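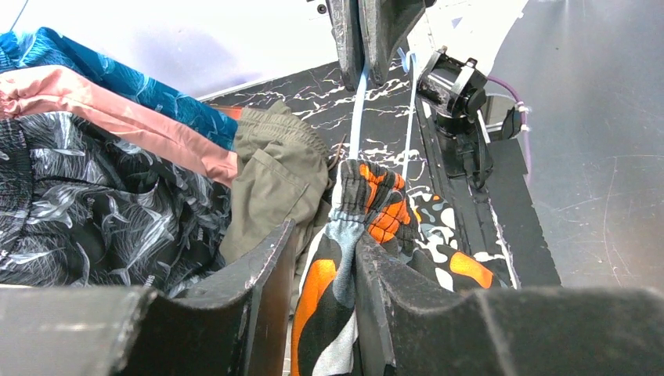

Two-arm station with garment pack, wrist camera view

The Odar two-arm station is a bench unit for recording demonstrations of cloth handling. It is sold by Istance as a complete set: two arms with grippers, a wrist camera, a fixed camera, the table and the recording software.

An operator guides the arms through a job and the station stores the joint positions, gripper openings and both camera views against one clock. Each run is saved as an episode. Episodes can be trimmed, labelled or rejected at the bench, and rejected ones are kept in a separate folder until you clear them.

Garment work
Shorts are a good place to start. Drawstrings, elastic waistbands and pocket flaps all call for different grips, and prints in several colours give the model more to cope with than plain cloth. The garment pack includes a wooden rack and wire hangers. We suggest changing the starting pile between episodes and leaving some items creased. 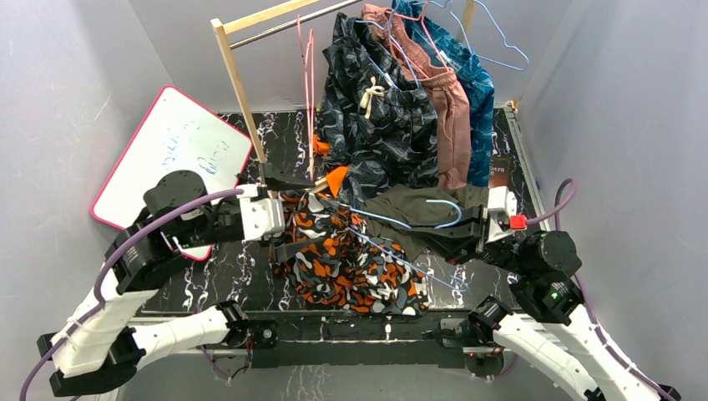

Recording capacity
The internal drive holds 1,000 episodes at the standard setting. The Ngui starter set, supplied with every station, contains 2,464 episodes of hanging and unhanging, and can be mixed with your own. We advise at least 300 new episodes for each task before a first training run.

What you need to provide
A level bench, a mains socket and even lighting. Please allow space behind the operator.

Options
Pristaritz table tops, plain or marble-patterned
Spare gripper fingers, sold in pairs
Extra hangers

Delivery and set-up
Stations ordered before the end of June are delivered in July. Set-up takes a morning and includes operator training.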